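4. Hanging your first panel

By now your Plarus paste should have been resting in its bucket for 7 minutes, and we hope you used the time to have a cup of something and clear the floor (you'll be glad of the space!).

1. Find the batch number on the roll label. Every roll in one room should carry the same one, for instance 676.
2. Draw a plumb line on the wall, starting from the least noticeable corner.
3. Brush paste onto the wall, going a little past the line, and set the panel against it from the top down, leaving 2 inches spare at the ceiling.
4. Smooth from the middle outward with the wide brush, taking your time.

Note: a panel can be slid or peeled back for a good while, so please don't panic if the first one goes on crooked. Mine certainly did.

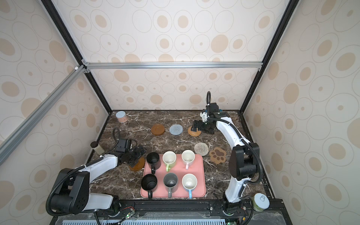 Inside corners deserve a bit of patience, as very few houses have straight ones. Measure to the corner in 3 places, add half an inch to the widest, and cut the panel to that width. Wrap the extra around, then start the next wall with a fresh plumb line.

Caution: switch off the power at the breaker before you trim near outlets.

5. Drying

Keep the windows shut overnight and the heating low.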